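Clearing and cleaning a desk

Posted 2025-03-14

A desk that gets used every day needs a proper clear-out a couple of times a year. I do mine in early spring and again when the windows can be left open. It takes an afternoon if you include the drawers and under an hour if you leave them alone. These notes cover the top of the desk, the small electrical things that live on it, and the boxes that tend to end up there.

What you need

Two soft cloths, one for damp work and one for drying. Old cotton T-shirts cut into squares do very well.
Washing-up liquid and a bowl of warm water.
Cotton buds and a few wooden cocktail sticks.
A soft, dry paintbrush, an inch wide or so. A make-up brush is fine.
Isopropyl alcohol or unscented screen wipes.
A tray, or the lid of a storage box, for the small stuff.

Starting off

Switch off anything that plugs in and take the batteries out of anything that doesn't. Put all the small things on the tray: pens, clips, remotes, chargers, loose keys. Don't sort them yet. If you begin sorting at this point you will still be there at teatime with half a desk done and a handful of foreign coins.

Paper goes in one pile on the floor or a chair. It is a separate job and gets its own evening.

Boxes on the desk

Cardboard boxes are the main reason desks stop being usable. A parcel comes in, it gets put down on the nearest flat surface, and two weeks later people are working in the strip of space left in front of it. Open it the day it arrives or put it on the floor, where it will annoy you enough to be dealt with.

When you do open one, slit the tape along the join with the blade set shallow. Printed packing tape is often stronger than the plain clear sort and tends to pull the top layer off the card if you try to peel it, so cut it and leave it be. For flattening, turn the box upside down, slit the bottom tape and push the sides over. Check with your council whether tape has to come off before recycling. Ours in Hendow doesn't mind a bit of it, but my sister-in-law in Brunton has had a bundle left on the pavement.

Keep a box only if you know what it is for. I keep the ones for things still under guarantee, folded flat behind the wardrobe, with the receipt taped inside the flap.

Mats and desk pads

Lift the mat every time you clean. Grit works its way underneath and scratches the surface each time the mat shifts, and a dark mat hides it well. Cloth mats can be washed in the sink with cool water and a little washing-up liquid, rubbed gently with the flat of the hand, rinsed and laid out on a towel. Keep them off the radiator, as the rubber backing curls and won't lie flat again. Rubber or plastic ones only want a wipe on both sides.

Let a washed mat dry for a full day. If it goes back damp on a wooden desk you will get a pale bloom in the finish by the end of the week.
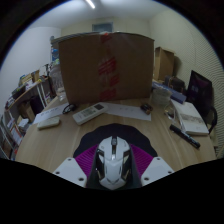 A mouse picks up more dirt than anything else you touch at a desk, apart from the keyboard. Unplug it or switch it off first. Brush out the gap round the scroll wheel, turning the wheel a little at a time, and follow with a cotton bud barely dampened with alcohol. Run a cocktail stick along the seams between the buttons and the body, where a grey line of skin and dust collects. Glossy plastic shows every finger mark, so give any shiny parts a last rub with the dry cloth. White plastic that has gone yellow from sunlight won't come back with cleaning, and harsh cleaners will only make it sticky.

Turn it over as well. The slippery feet underneath gather a rim of fluff, and scraping that off with a fingernail makes the mouse glide better than any new mat will. If the pointer jumps about, puff some air into the sensor opening or touch it with a dry cotton bud.

Remote controls

Anything with rubber buttons gets the same treatment. Batteries out, damp cloth wrung almost dry, then a cotton bud between the buttons. Never spray straight on to it. With air-conditioner and heater remotes that sit idle for half the year, leave the batteries out until you need them again and keep them together in a small bag. Leaking batteries ruin more remotes than dropping does. If there is already a white crust on the springs, a cotton bud dipped in vinegar will shift it. Wear gloves, wipe with a barely damp bud afterwards and allow a day's drying.

Mortimer Quintanilla wrote in to say he sticks a strip of hook-and-loop tape on the back of his and fixes it to the side of the desk. I tried it, and it works well enough on a smooth surface.

The desk top

Wipe with warm water and a drop of washing-up liquid, working along the grain if there is one, and dry straight after with the second cloth. This suits laminate, varnished wood and most veneers. Oiled wood should have a nearly dry cloth and a fresh coat of oil in May or thereabouts, when you can open a window while it soaks in.

For ink, try a dab of alcohol on a hidden spot first, then on the mark. Sticky patches from labels or tape come off with a little cooking oil left on for ten minutes - wash it away afterwards with the soapy cloth. White rings from mugs in a varnished top will sometimes lift with a warm iron over a dry tea towel, a few seconds at a time. I have had it work 4 times and fail twice, the failures both being old marks.

Do the front edge last. It is where your wrists rest and it is nearly always the dirtiest part.

Putting things back

Now sort the tray. Things used daily go back on the desk, things used weekly go in the top drawer, and the rest go elsewhere in the house. Put the mat down first and the mouse on it, then sit in the chair and see what you can reach without leaning. Anything you have to stretch for will migrate forward again by the weekend.

Sebastian Lungu asked last time about cable clips. The stick-on ones hold if you clean the spot with alcohol and press for a full minute before you put any cable in them. On the underside of a desk use the screw-in kind with short screws, and measure the thickness of the top before you start.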